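Search products Enter part number or keyword Go

Hendell WV-4 Wrist View Recording Kit

For dexterous hands on single-arm and dual-arm stations

The WV-4 is a recording kit for teams that collect manipulation demonstrations with a multi-finger hand. It consists of a small wrist camera, a clamp mount, a sync box and the Undura recording software. It does not include an arm, a hand or a teleoperation input. It works with whatever input the station already uses, provided joint commands are available over Ethernet.

The kit was designed for close work: picking soft packages, reaching past handles, taking an item out of a container that holds other items. In these tasks a fixed overhead camera loses the fingertips as soon as the hand goes in. The wrist camera keeps the contact area in view for most of the reach, at the cost of a picture that moves constantly and is often part shadow.

What is recorded

Each episode is stored as one folder. It contains the wrist video, up to two external video streams, commanded and measured joint positions for arm and hand, motor current per finger joint, and a text file with the task instruction and the operator's outcome mark. All streams carry the sync box clock. The video is written as it arrives and is not resampled to the joint data. Resampling is left to the export step, where the rate can be chosen per project.

Failed attempts are kept by default. The operator marks an episode as success, failure or discard with the foot pedal, and only discard removes it from the export. A failed grasp followed by a second try in the same episode should be left whole. Several customers train on these recoveries, and they cannot be rebuilt later from trimmed files.

Mounting

The clamp fits wrist diameters from the sizes listed in the mounting drawing and sits behind the knuckle line of the hand. Aim the camera so that all fingertips are visible with the hand open, and so that the thumb enters from the opposite side. Some occlusion from the forearm is normal. Fabric sleeves are acceptable and protect the cable, but a sleeve must be fastened at the wrist end. A loose cuff slides forward when the arm points down and will cover part of the view in the middle of an episode.

Set exposure with the hand in its working position over the goods, and then lock it. Automatic exposure reacts to the arm's own shadow and to bright floors, and the resulting brightness changes follow the arm motion closely enough that a policy can learn from them. The same applies to white balance.

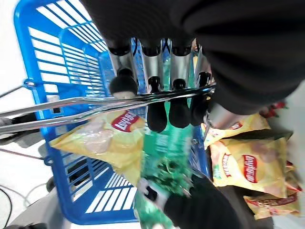

Can the kit be used with shiny packaging such as chip bags? Glossy film is supported, and the recommended setup is diffuse overhead light with exposure locked slightly low, so that printed areas stay readable next to the highlights.

Station used for the reference tasks

The reference task set supplied with Undura is retail picking. Goods are taken from or placed into a shopping basket, with further stock next to it. Tarık Gezer wrote the task sheets and they are kept short on purpose. Each sheet gives the instruction text, the starting arrangement, the permitted variations and the condition for success. Between episodes the operator changes the arrangement by hand according to the sheet. Baskets with a swing handle should be recorded with the handle in more than one position, as the handle is the most frequent obstacle to the fingers.

A full reference set is 2,000 episodes across 14 tasks. It can be collected on one station. We advise against collecting one task to completion before starting the next. Lighting, finger pad wear and operator habit all drift, and a set collected in blocks ties each task to its own drift. The Undura scheduler rotates tasks every 20 episodes and prompts the operator for the next sheet.

Checking data

Undura runs a check after every episode and reports dropped frames, clock gaps, joint values outside limits and a camera pose that has shifted from calibration. An episode that fails the check is flagged and stays on disk. The check does not judge whether the task was done well - this remains with the operator and, if used, a second reviewer.

Xiaoyan Deng's application note on review practice is supplied with the software. It covers how to write outcome rules for deformable packages, where a bag may be lifted by a corner, pinched through the seam or crushed against its neighbor, and two reviewers will often disagree on whether the grasp counts.

Export

Episodes export to the Bevan format or to plain video with a table of joint values. Instruction text can be edited at export without changing the source folder. Custom fields are carried through unchanged.

Supplied items

Wrist camera with fixed-focus lens
Clamp mount and two spare pads
Sync box with power supply
Foot pedal
Camera cable, 4 m
Calibration board
Undura license for one station

Not supplied: recording computer, external cameras, lighting, cable sleeve. A sleeve in black fabric can be ordered separately through Plandside, who also handle repairs. State the arm model when ordering, as sleeve length depends on it.

Notes

The camera cable is rated for continuous flexing but not for twisting. Leave a service loop at the elbow and keep the cable off the floor where a cart or basket stand is moved between episodes. Recalibrate after any collision, after removing the clamp, and after replacing fingertip pads - pad thickness changes the contact point seen by the camera.

Firmware from before the March release does not support the second external stream. The update is free of charge and is installed over the sync box's service port.

Contact Hendell sales | Support | Terms | © Hendell. All rights reserved. | Back to top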